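Six months with the Graline two-arm kitchen station: a review from the person who used to do the fries 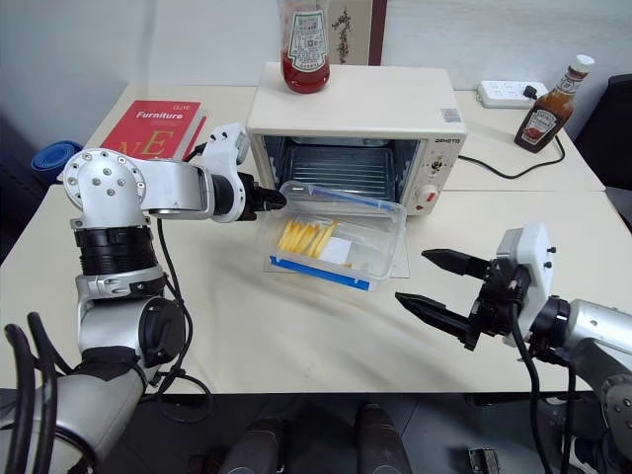 The Graline at the snack table, with fries, ketchup and the little white oven.

Hi all! A few of you asked me to write this up after I complained in the comments for most of the spring, so okay, fine, I'm doing it. Quick background if you're new: I work in the staff kitchen at Lungate, the packing site, where we feed 153 people across two shifts from a room that was clearly meant to be a storage closet. In December management leased a Graline station, meaning two arms, two grippers and a screen to teach it on, and they put it on hot snacks. Hot snacks were mine. So you can take this review with whatever amount of ketchup you like.

Let me start with the arms. They're bigger than I pictured from the brochure. Silver and white, lots of round joints, fat black cables looping down the side. The cables are my first gripe. I'd love it if they ran inside the arm, and so would whoever wipes down after close (me). You get used to stepping around them, but used to it isn't the same as happy about it, and I've told the Graline rep so twice.

The grippers are the simple kind, two black fingers that open and shut, and they come to a point, which makes them better with a thin lid edge than I would have guessed. We serve fries in those clear plastic boxes and the boxes were the big drama of the first month. They're light, they slide, they flex when you pinch them! The left arm steadies, the right arm takes hold, and if the grip force is set too high you get a taco. Graline's default is too high for these. Turn it down before you do anything else. We also put a cloth on the table, which helps with the sliding but wrinkles up something awful, and I still go over and smooth it several times a shift.

Now the oven. People always expect some giant steel thing and no, it's a countertop toaster oven, cream white, says QIHETO on the front. I like this a lot about the setup. You don't have to buy Graline's own oven (they will try), you can teach the arms on the one you've got. Knobs took longer to teach than the door did. Lumturie Delić from second shift did most of that teaching and she has way more patience than me, she'd redo one knob turn until it was right and then go make coffee like it was nothing. One caution: move the oven even a little and you'll be redoing positions. We put tape under the feet.

Okay, so what changed for us? This is the part you wanted, I know.

My shift used to be 40 boxes before the first break with no looking up. Now I prep, load, check and carry, and the arms do the in and out of the oven. My wrists are better, and I've got an old burn on my forearm that hasn't had any new friends since winter. I also talk to people at the counter again, which I'd missed more than I knew.

But the arms are slower than me! On one box I'd beat them every time, and at the 6 pm rush I still step in and do it by hand. Nobody on our crew lost hours, and I asked for that in writing and got it. What did happen is that the job got a bit more stop and start. You're waiting on a machine, then it needs you right now. Lumturie likes that rhythm and I don't much. We also both had to learn the teaching screen, and only one of us got the training day paid at first. That got sorted in the end, but ask about it early if your boss is shopping for one of these.

Sauces are still a human job here, by the way. The ketchup is a squeeze bottle, and I'm not ready to see what a gripper does with a squeeze bottle.

We looked at the Fikden before this, a single arm, $200 a month cheaper. The demo was nice, but one arm can't hold a box and open it. Perić, who service ours, charge $500 for a call-out, so read the manual first. Mine has grease on most pages.

Would I lease it again? Yes, with different cables and a gentler default grip. Four stars out of five, and I'll post the grip settings in the comments once I find the piece of paper I wrote them on.

Posted 2021-06-12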